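Freitagabend, und ich sitze immer noch zwischen Kartons! Eigentlich wollte ich nur schnell die alten Bausteine aus dem Grønli-Regal räumen, aber dann kam eins zum anderen (wie immer bei mir) und plötzlich lagen 17 Tüten auf dem Teppich.

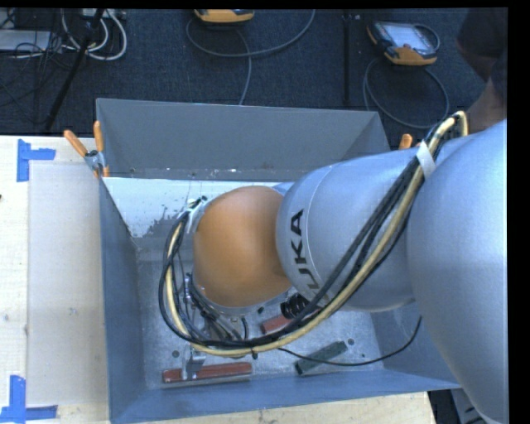 Mein Problem beim Sortieren ist ja, dass ich nie weiß, ob nach Farbe oder nach Größe. Bisher hatte ich hübsche Boxen von Wustix, mit Deckel, alles zu, und dann findet man nichts wieder. Eine offene graue Metallkiste auf einem hellen Holztisch gefällt mir da viel besser, rote und dunkelgrüne Klötze einfach zusammen rein, man schaut von oben drauf und greift zu. So mache ich das jetzt auch! Zwei Kisten habe ich mir schon bestellt, die kommen dann unten ins Regal neben den Drucker. Und die Tüten bleiben bis Sonntag liegen, ich mag heute nicht mehr.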